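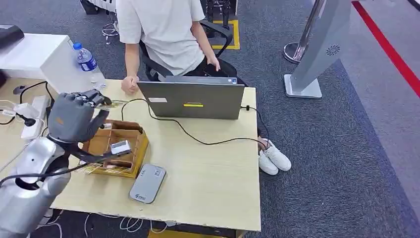
¿Cuánto se tarda en enseñarle a un robot a guardar una cosa en una caja?

Depende de la cosa, de la caja y de lo que hayas dormido. Con Vida, el día que empecé en Prukberg, me pidieron 300 repeticiones buenas y a la hora de comer llevaba 10.

Os cuento cómo va, porque mi madre todavía cree que arreglo impresoras. Yo me pongo los guantes y el visor, muevo la mano derecha y Vida mueve la suya. Veo lo que ve ella, o sea, la mesa, los cables, mi propio compañero sin cabeza al otro lado del portátil. Cojo la pieza, la levanto, la llevo hasta la caja de los compartimentos y la suelto en su hueco. Si sale bien, digo «vale». Si sale mal, digo otra cosa y Honeylyn Tagle lo borra.

Honeylyn venía de Clistovside, de la planta grande, y tenía un oído finísimo para los «vale» falsos.

– Ese no era un vale – decía por el auricular –. Has dudado.

– Ha entrado en el hueco.

– Ha entrado, pero has dudado. Y lo que tú dudes lo va a dudar ella toda la vida.

Me pareció una exageración, claro. Luego llegó la repetición 1797 (sí, a esas alturas de febrero las 300 ya eran un recuerdo bonito) y por fin nos dejaron probarla sola. Me quité los guantes y me senté a mirar, con las manos en las rodillas como en la sala de espera del dentista.

Vida bajó el brazo, cogió la lámina fina por el borde, la subió. Perfecto. Y entonces, a medio camino, se paró. Nada, un segundo. Giró un poquito la muñeca a la izquierda, volvió y siguió hacia la caja.

– ¿Qué ha hecho? – pregunté.

– Tú sabrás – dijo Honeylyn.

Y lo sabía. Me rompí esa muñeca con catorce años, en una bici que ni siquiera era mía, y cuando llevo un rato con el brazo en alto la giro así para que me cruja. Lo hago con la sartén, lo hago en el autobús. Se lo había enseñado sin querer y ella lo había guardado junto con todo lo demás, tan formal.

Los de Wivo, que eran los que pagaban, vieron el vídeo esa tarde y preguntaron si era una comprobación de agarre. Honeylyn me miró. Yo miré el suelo.

– Se puede quitar – dijo ella –. Son 2 semanas de repetirlo todo con otra persona.

Quedaron en pensárselo. Cuando se fueron, me puse otra vez los guantes, levanté la mano y Vida levantó la suya. Aguanté lo que pude, de verdad que aguanté, con la lámina en el aire y el auricular callado. Al final giré la muñeca.

– Vale – dijo Honeylyn.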